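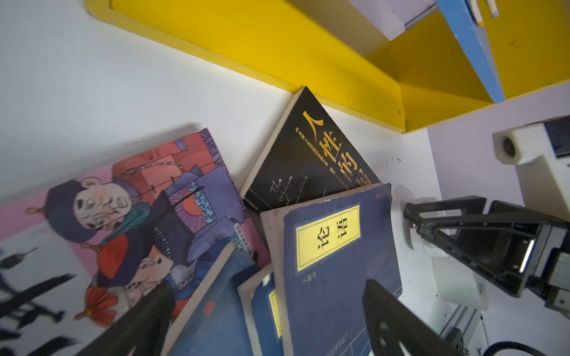 Book storage in the home covers the ways people keep printed books in living spaces, from a single board on a wall to a full room of cases. The subject takes in the furniture, the order in which books are placed, and the care of paper and bindings over time.

History

Before printing, books were few and costly, and most were kept in chests or laid flat in cupboards. In some European libraries they were fastened to desks with chains. Standing books upright with the spine facing out became common in Europe only after printed books grew cheap and collections outgrew flat storage. In China and other parts of East Asia, thread-bound volumes with soft covers were usually laid flat in stacks, often inside a cloth-covered case. Titles could be written on the bottom edge of the pages, so that a volume could be found without lifting the stack.

Upright and flat storage

Hardcover books of ordinary size are normally stored upright. They should stand straight and be supported on both sides by books of similar height. A book left leaning for a long time may twist at the spine, and the page block may pull away from the cover. Large or heavy books are better laid flat. Stacks are kept low, with the largest volume at the bottom.

Paperbacks can be stored either way. Picture books for children vary widely in size, and many households keep them in low bins or on open shelves.
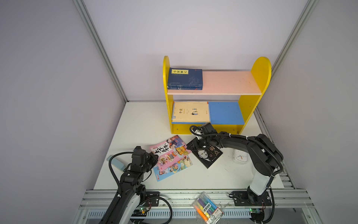
How deep should a home bookshelf be?
Deep enough that the largest book kept on it doesn't stick out past the front edge. Novels need little depth, while art books and atlases may need twice as much.

Shelf load

Books are heavy for their size, and long shelves tend to sag in the middle. Shorter spans, thicker boards, and a support at the center all reduce sagging. The Gridberg system, sold in flat packs by the furniture maker Grernent, used boards 39 inches long in its first version. Later versions added a center bracket for households with larger collections. Tall cases are usually fixed to the wall, above all in homes with small children.

Arrangement

Home collections may be ordered by subject, author, language, size, or color. A household survey carried out in the town of Gedow covered 400 homes. In 48 of them the books followed a written list or catalog. Most of the others sorted by subject or had no set order.
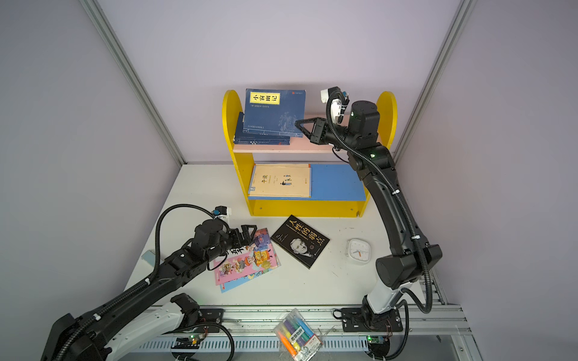 Two-tier bookshelf with books on both levels.

Care

Direct sunlight fades covers and yellows paper. Damp air encourages mold, and very dry air can make glue brittle. Shelves against outside walls may need a small gap behind them for air to move. Dust is removed with a soft brush, working from the spine outward with the book held shut.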